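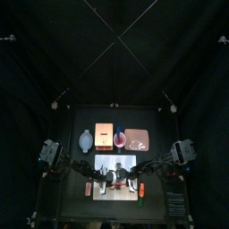 4.2 Bimanual comparison of finger sets

Figure 3. The two-arm cell during a trial, with both grippers over the plate at the front of the table.

All trials in this section were run in the cell shown in Figure 3. The two arms are mounted at opposite sides of a black tabletop, and the enclosure is lined with black fabric to limit stray light. The objects in use for a given layout stand in a row along the back half of the table, and the working plate lies towards the front centre, where both arms can reach it. The plate is reflective, a property we kept on purpose: in earlier work with the Salleo controller, glare was the main source of error in the fixed camera view.

Two finger sets were compared, the stock Trimari fingers and the narrower Carno fingers. Both were driven by the same controller, with the same closing force and the same speed limits. The operator, Hưng Vương, ran all the trials and swapped the fingers between blocks. A block was abandoned and repeated if either arm stopped on a joint limit.

We recorded 762 trials with the Trimari fingers and 449 with the Carno fingers. The totals differ because the Carno set had to be withdrawn in February, when the left pair worked loose from its mount. Results are therefore given as rates per block. A trial was scored as a success if the part was passed from one gripper to the other and released on the plate without touching the table. Trials in which the part was dropped and picked up again were scored as failures, following the Lương protocol.

The median handover time over all successful trials was 2965 ms. The Carno fingers were slower in the approach phase and faster on release, and the difference in total time was small compared with the spread between blocks. Failures were more common with thin parts lying flat on the plate. In 11 trials the camera lost track of the part while both grippers were closed on it; these were left out of the timing results but kept in the success rates.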